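Section 6. When the hand stops at the sink (fault "Reach hold")

We have tried to make the Kindent kitchen simulator as patient as we can, but sooner or later every new user meets a Reach hold. The run freezes with the hand near the basin and the log tells you very little. Please don't restart straight away — you will lose the last 30 seconds of joint data, and you'll want them.

1. Press Pause, then open the counter view. Look along the back of the sink first. A small item there can get between the fingers and the drainboard.
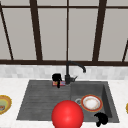

Figure 6-1. Counter view. Check the box beside the faucet and the fingers over it.

2. If a finger is pressing into an item, choose Lift and raise the hand until the contact reading drops to zero. Go slowly, a little at a time.

Caution: Do not use Home while the hand is near the faucet. Home takes the shortest path, and the shortest path may well go straight through the spout. On a real arm running the same script, that means a bent finger or worse.

3. Now look into the basin and see what is on the plate. The planner treats food as part of the plate until you tell it otherwise, and a wrong weight is the most common cause of this fault.

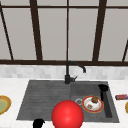
Figure 6-2. Plate in the basin with food still on it.

4. Open Objects, select the food, and click Separate. Save the layout under a new name so the old one stays handy for comparison.

5. Switch to the front view and step the run forward by hand. Watch the gap between the fingertips and whatever they are coming down to, and stop if it closes sooner than you expect.
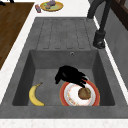 Figure 6-3. Front view, hand lowered toward the plate.

Note: Other items on the basin floor, such as the banana in Figure 6-3, need their own clearance too. Merike Avotiņš on our support desk suggests running the clearance check again each time you move one.

6. Clear the fault and resume at low speed. If Reach hold comes back, export the log (the last 3,000 lines are plenty) and send it to support along with your saved layout.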